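Handheld gripper kit for folding data, is the Ekberg pair worth it over Moon?

**tultonbench** asked in Tools & Kits

Looking at the Ekberg handheld pair, $520 for both, vs the Moon ones that are cheaper but have a longer wait. We want to record laundry work at home, shirts mostly, on a bed. Not a lab. My worry is thin cotton. Do the jaws hold it when you pull both sides, or does it slide out? Also hand fatigue, I have small hands. Anybody used these for more than an afternoon?

---

**otuvton_fold** · 11 votes

Have the Ekberg pair, since December. Short version: yes for shirts, maybe for anything thick.

- Grip on thin cotton is fine if you take a real pinch. Grab just the hem and it slips. Take a bit more fabric then you think you need.
- Weight. Noticable after a while. I stop after up to 89 folds and do something else.
- Check your lights before every take. I lost a whole evening once to a pad that had dropped out and I didnt look.
- Setup was slow the first time, 5 minutes now.
- Bed works. Soft surface means you can press the jaws down into the sheet to get under an edge. On a hard table I scrape.

Biggest annoyance is the jaws are wide-ish where the linkages are, so they hide the bit of cloth you're about to grab. You get used to it. Kind of.

Never tried Moon, can't compare.

---

**slowsleeve**

Moon owner. Cheaper, jaws ok, support takes forever to write back. If you need it soon get the other one. Tulton makes soft tips, havent tried them on either.

---

**otuvton_fold** · follow-up

Someone messaged asking how much of a pinch and how big the jaws look up close. Shirt held both sides, then the view from the gripper.

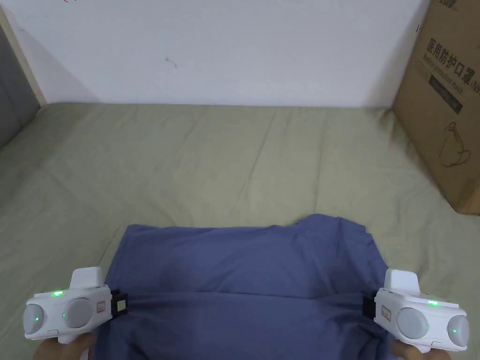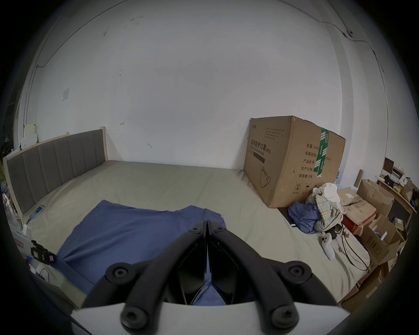
*2 min read*

Fold you see in the cloth at the jaw tips in the first one, that's the amount I mean. Second is the jaws I was complaining about, screws and all. If your hands are small try holding something heavy-ish upright for ten minutes before you buy. Return shipping was on me when I asked.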